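Unit 2: Moisture and movement in timber interiors
Course notes, Iltarside. Prepared by Hazel Bellamy. Revised February 3, 2021.

2.1 Equilibrium moisture content

Timber exchanges water vapour with the surrounding air until it reaches equilibrium moisture content (EMC). EMC depends mainly on relative humidity and, to a lesser degree, on temperature. Below fibre saturation, any change in moisture content produces a change in dimension. Tangential movement is greater than radial. Movement along the grain is small enough to ignore in most joinery. 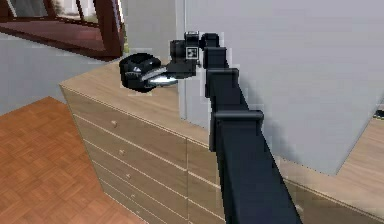

Fig. 1. Dresser in a light wood finish.

A wide solid panel fixed rigidly across the grain will split or cup. Slotted screw holes or buttons allow the panel to move while holding it flat. Veneered panels follow their substrate, so check the core before choosing a fixing. 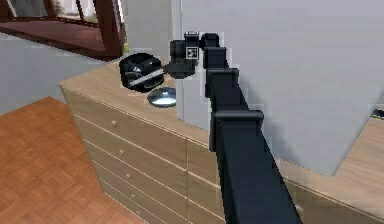 2.2 FLOORS

Acclimatize stock in the room where it will be laid, with the heating at its normal setting. Record the moisture content of both flooring and subfloor. Delaunay's worksheet (handed out in January) has a column for each. Where the two readings differ by more than 3 percentage points, delay laying.

In strip flooring the movement of every board adds up in one direction, and the expansion gap is sized to suit.

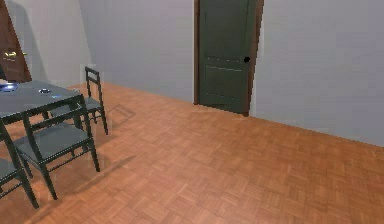 Basket-weave patterns alternate the grain direction from block to block, so movement is shared between both axes of the room. A perimeter gap is still required on all sides, including at door openings.

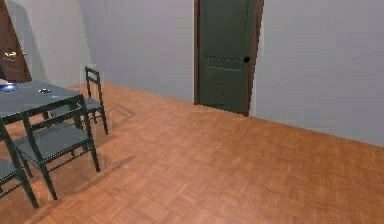 Fig. 2. Basket-weave parquet meeting a plain wall.

Skirting is fixed to the wall, never to the floor. Adhesive must not fill the gap.

Reading: Aubert and Vávra, course reader, p. 574. Bring the completed worksheet to the next lab.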